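Laundry at Brarnen: a talk with the person who does it all

Nov 3, 2025

The Brarnen guest house has laundry every day, and one woman is responsible for it. She asked me to leave her name out, because she says the clothes are more interesting than she is. Before she came to Brarnen in March she worked at Smadi, a large cleaning company, where the work went very fast and she never saw the person who wore the shirt. We spoke for 30 minutes while things were being put in the basket.

I asked first how she sorts. She does not begin with color, as my mother taught me. She begins with the hand. "I touch it before I read any label," she told me. "If it is soft and heavy, it goes one way. If it is thin and smooth, another way. The label often has been cut out, so what would I do if I could only read?"

Light gray is for her the most difficult color. It goes with white until one day it doesn't, and with black it should never go. At Smadi they washed gray with the dark things and after one season every gray piece looked tired.
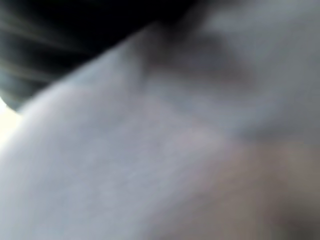 A reader of our page, Virton, wrote to us before the interview that gray and black can be washed together without any problem if the water is cold, and asked why people make such a big story of it. I read this to her. She laughed a little and said that with old clothes he may be right. "But a new black sweater gives color for a long time. Let him try it with a gray one that he likes."

Then we came to the basket. She prefers a shallow one, and she is strict about this. In a deep basket the lowest things are forgotten and they get creases which the iron does not like. She also wants it on a stand and not on the floor, for the sake of the back. At Smadi the baskets were on the floor – she remembers it every morning when she gets up.

Long pieces she holds at the top and lets down slowly, so that the hem arrives first and the rest follows. Dark things she does not fold before washing. "Why should I fold what I will open again?"

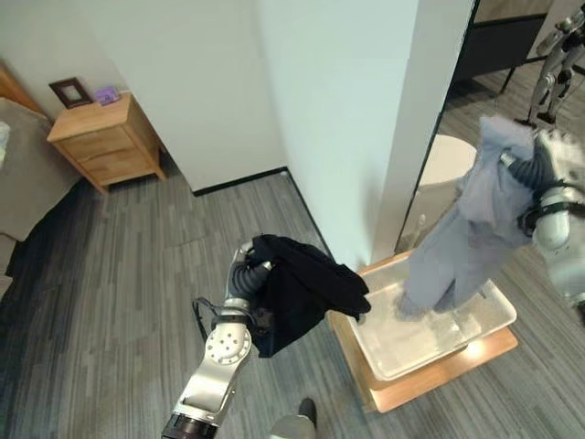 She has a similar opinion about the detergent. She uses Canus, the powder, and less of it than the package wants. Too much powder stays in the cloth and makes it stiff, and then people buy softener to repair what the powder did. In the bedrooms she collects the clothes herself, one room after another, and she checks the pockets there, next to the nightstand, so that a coin or a ring can stay where its owner will look for it.

My last question was if she is ever finished. She thought about it. "On one day in March the basket was empty at lunch," she said. "I washed the curtains."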